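Students teach Fulley to mind its fingers

16 July 2024

The Cundanness Robotics Club has been chasing one task since April, and what a task to pick! Its robot, Fulley, has to open and close an ordinary office cupboard using its own two hands, with no special handle fitted and no help from the bench.

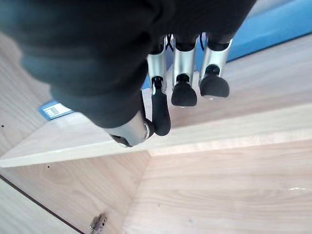

Photo: Cundanness Robotics Club

The project goes by the name of Pretatura and brings together students from several courses, some of whom had never touched a robot before joining. They split the work between them, with one group writing the control software and another looking after the hands, wiring and covers. Everybody gets a turn at running a trial (and there is quite a queue).
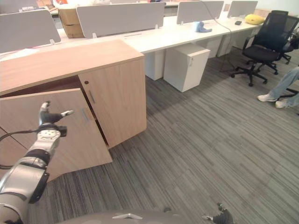 Doors are a lovely problem for beginners, says the club, full of small decisions that people make without thinking. How hard do you push? Where does the hand go once the door starts to swing? The practice cabinet has two doors, each with an upright metal bar handle, so the students can work on left and right separately before trying them together. Their log now holds 489 attempts, and they would like to reach 800 before the summer break.

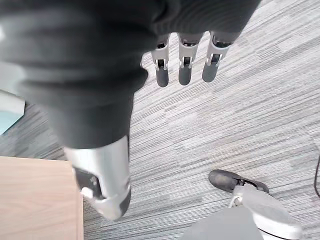

Chidubem Okoro thinks the slow attempts have taught the team most, and would happily see newcomers spend their first month on nothing but moving the arm gently.

A grant of £3000 from the Jaunzems Fund is paying for spare fingertips and cabling, and the club hopes to add drawers to the programme next term.
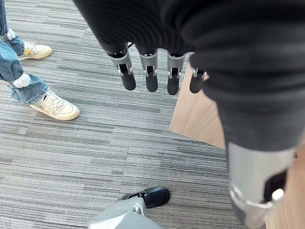 There will be an open evening for anyone who fancies joining, with short demonstrations and a chance to look through the code. No experience is needed, and students from any course are welcome. Names can be left at the engineering reception desk.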